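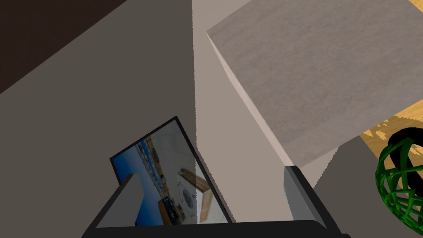 Simulated view from the gripper, with a framed picture between the fingers.

Sorting Operators, Remote Desk — Rastetti returns warehouse

Rastetti is filling 19 positions at the remote desk. Until last year all returned goods were sorted by hand at the benches. Robot arms now do most of the picking, and operators step in when an arm stops on an item it can't place. You will work from a screen and a hand controller, seated, in the room over the loading dock.

Training takes 60 hours, paid at the full rate, and is done in simulation before you handle real stock. You steer the gripper toward one item at a time, choose where to take hold, and write a short note if the grip looks wrong.

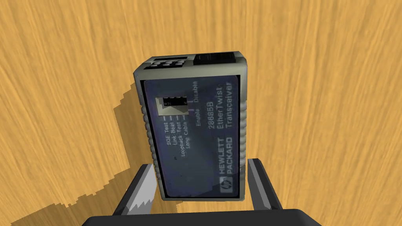
Returns include household goods and old office equipment, so you should be comfortable reading small labels and model numbers. Experience with games or forklifts helps but is not required.

Current bench staff get first choice of these jobs. The bench shift stays open for oversized items, and pay grades there do not change. Lifting is lighter at the desk, but screen time is much higher — breaks are ten minutes every hour.

Early shift starts at 6 a.m., late shift at 2 p.m. Training begins in February.

Apply to Begoña Soler, extension 126. Questions about the controls go to Yusri Sopacua at the remote desk.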